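Home Topics Woodwork & Finishing Unanswered Tags Log in

Dyeing a tabletop dark green without hiding the grain

oakleg_w

I have an ash table that came with the house. The old varnish was yellow and flaking, so I stripped the top and sanded it to bare wood in November. It has sat under a sheet in the garage since then. The legs are already painted black and I'm leaving them alone.

I want the top dark green. I do not want it to look painted. The grain should still show, even if only a little. The room has gray-brown plank flooring and white walls, and I'm a bit worried the green will look muddy against the floor.

I bought a jar of Hasby water-based dye in forest green and tried it on the underside. It came out patchy, lighter in some strips than others, and the surface felt like a cat's tongue afterward. My budget was 50 dollars and I'm already at 82 with the stripper and sandpaper, so I'd like to use what I have if I can.

Three things I need to know:

1. How do I get it even?
2. What goes on top? It's a dining table and gets hot plates and spilled juice.
3. Is green over a gray-brown floor a mistake?

gluepot_north

The rough feeling is raised grain. Water-based dye does it every time on ash. Before you dye, wipe the whole top with a damp cloth, let it dry overnight, and sand lightly with the finest paper you used before. Don't press. You only want to knock off the fuzz. Then dye it.

For the patches, I would guess there is still old varnish in the wood. Stripper leaves some behind, especially along the edges and wherever the original coat was thick. Wipe the top with mineral spirits and look at it from a low angle with a lamp. Old finish will look shinier than the wood around it. Sand those spots again, let the spirits dry off completely, and do another test.

Put the dye on with a rag or a foam pad. Flood it. Keep a wet edge and go the full length of the board each pass, then wipe off the extra with the grain. Two thin dye coats are easier to control than one strong one. If the jar is very dark, cut the first coat half and half with water.

Ash has open pores and they take the color differently from the flat parts, so you will always get some streaks. From your post that sounds like what you want.

On top I use oil-based polyurethane, but it has an amber tint and will push your green toward olive. With a dark green that may be fine. If you want the green to stay cool, use a water-based poly. The first coat of that can drag the dye around, so spray a coat of dewaxed shellac first and don't brush it. Three coats of poly minimum for a dining table. Use trivets for the hot plates whatever you choose.

Don't judge the color when it's dry and unsealed. It looks chalky and dull at that stage. Put finish on your test spot before you decide you hate it.

tansy.b

just paint it and use a grain comb, way less work

oakleg_w

Thanks, but I said not painted. Lamp trick worked, there were two shiny bands right down the middle. Sanding those tomorrow.

marrowfield

The answer further up covers the finishing. On the color, I don't think it's a mistake. I had the same worry with a similar floor. The trouble comes when the green is mid-toned and grayish, so it sits at the same darkness as the planks and the table just disappears. Go darker than the floor and it separates well enough.

Check your test board in the evening too. Mine looked nearly black under the ceiling light until I changed the bulb to a warmer one. I used Jitum satin for the clear coat. Gloss shows every crumb. 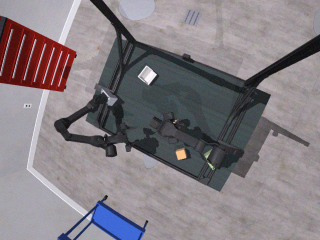
Dark green top with faint lighter grain, over gray-brown planks.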